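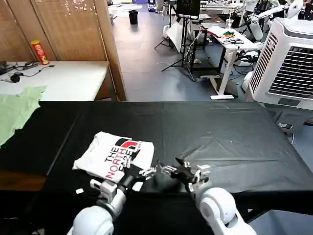 Does the Iltau planner know when a fold is finished?
It knows that its last waypoint was reached. The state line will say FOLD COMPLETE whether or not the cloth followed the fingers, so treat that message as a report on the arms.

4.2 Setting the fold check

1. Open Planning > Cloth > Checks and set Source to Head. The default, Auto, picks a camera by a rule the release notes have never spelled out.
2. Set Edge Tolerance to 15 mm. The shipped value of 62 mm will pass nearly anything.
3. Turn off Assume Symmetric. It fills in the hidden half of a garment by mirroring the half it can see, and then scores its own guess.
4. Save the profile and reload it. Unsaved values show on screen but are not used.

CAUTION: Changing Source while the arms are enabled restarts the planner. Disable both arms first. 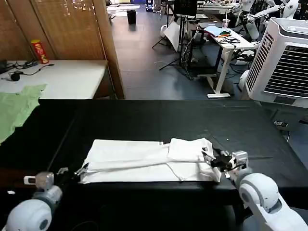

Zorica Gashi commented on the draft of this section that 15 mm is too strict for thin knits, and that she would rather see a false failure than retune every morning, so the number stays, with her objection noted.

4.3 Wrist views

1. Select Wrist R, then Wrist L, and wait for a live preview in each.
2. Press Segment. The mask should cover the cloth and stop at the table.
3. If the mask takes in the fingers, raise Tool Margin by 2 and press Segment again.

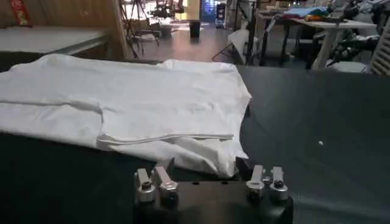
Fig. 4-3. White T-shirt on a dark table, wrist view.

NOTE: White on black is the easy case. A good mask on this pairing says very little about a gray shirt on a gray table. Repeat steps 1 to 3 with the worst pairing you expect to run.

4.4 Reading the confidence score

1. Run the check with the arms stopped.
2. Write down the score for each view separately. The combined score is an average, and one confident view can hide a poor one.
3. Reject any view below 56, whatever the combined score says.

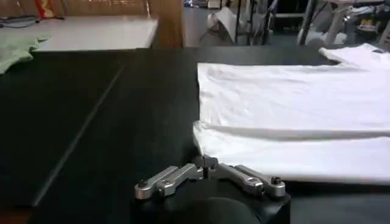
Wondimu Yimer asks whether the score means anything at all between software versions. We have found no evidence that it does. After every update, go back to 4.2 and repeat the checks with the same garment.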